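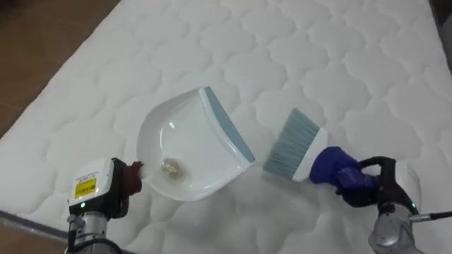 *Fig. 1. Sweeping a quilted mattress with two arms. Pan in the left gripper, brush in the right, debris in the pan.*

## Unit 6: Can machines do chores yet?

Course handout, Umesh Sachdeva

Read this before the lab. The reading by Ernő Kiss is on the course page and covers the control side, which I skip here.

A chore that takes a person ten seconds can hold several hard problems for a machine. Cleaning crumbs off a bed is a good case. The tools are cheap and the motion is short, but the surface is soft. A rigid table pushes back the same way every time. A mattress gives under the pan, and a stitched one has seams where small things settle.

**What the task asks for**

- Keep the lip of the pan down on a surface that sinks.
- Move the brush toward the lip without shoving the pan away.
- Hold both handles so they don't turn in the grip.
- Tell when the job is finished.

The last point gets the least attention in student reports. A person glances at the bed and stops. A machine needs a test for "clean", and pale crumbs on pale fabric make that test hard to write.

**Debris is not all one thing**

Crumbs move as a group and spread if the brush goes too fast. A wrapper moves as one piece - it can roll, hop a seam or catch in the bristles. The same stroke may not suit both.

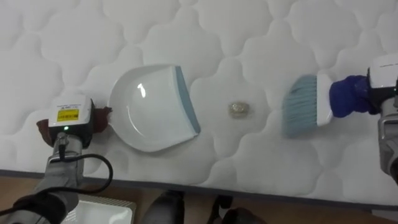 *Fig. 2. A crumpled wrapper between the brush and the lip of the pan.*

With the pan, the wrapper and the brush in one line, a straight stroke is the obvious plan. Consider what happens if the wrapper drifts sideways halfway along. The machine can move the pan, change the stroke, or back off and start over. Niall Mackay's notes argue for starting over. I think moving the pan is better, but it needs both arms to be planned together.

**Where things stand**

Machines can do parts of many chores in a set place with known tools. Doing the whole chore in any home, with whatever brush is in the closet, is still open. Be careful with success rates. A figure from 200 tries on one bed says little about a couch.

**For the lab**

Work in pairs. Write down 5 ways the sweep in Fig. 2 could fail and how a machine would notice each one. Joni Koskela has the sign-up sheet.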